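Splitting the line feed: measurements and second thoughts

2019-04-13

The feed from the creek to the upper tank at Trondham lost pressure again in early April. The pipe is a single run of 343 feet, and until now I treated it as one part with one set of losses. That was a mistake. Most of the drop is in the last 75 feet, where the old Lutis pipe narrows before the float valve.

I had read as much in the trade bulletin the Ojeda library keeps on its bottom shelf, and ignored it. 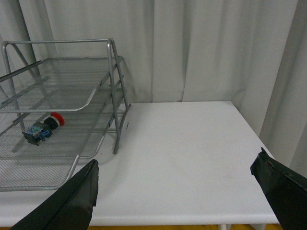 The article gives a simple method. Close the tank valve, read the static pressure at both ends, open it, and read again once the gauges settle. The difference between the two drops is friction. Elevation cancels out. Repeat at each union and plot the results against distance. A healthy pipe gives a straight line. Mine has a clear bend at the Gikard coupling.

Scale is the likely cause. The meter has logged 3,564 gallons since I last flushed the line, and the water is hard.

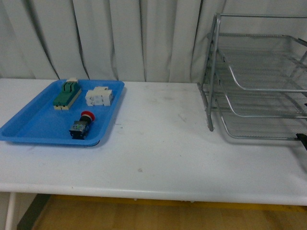 Flushing alone may not be enough, so I plan to replace the narrow section with pipe of the same bore as the rest. I will keep the old coupling until I have cut it open and measured the inside. The gauges stay in place through the end of the month, with readings taken at the same tank level each time.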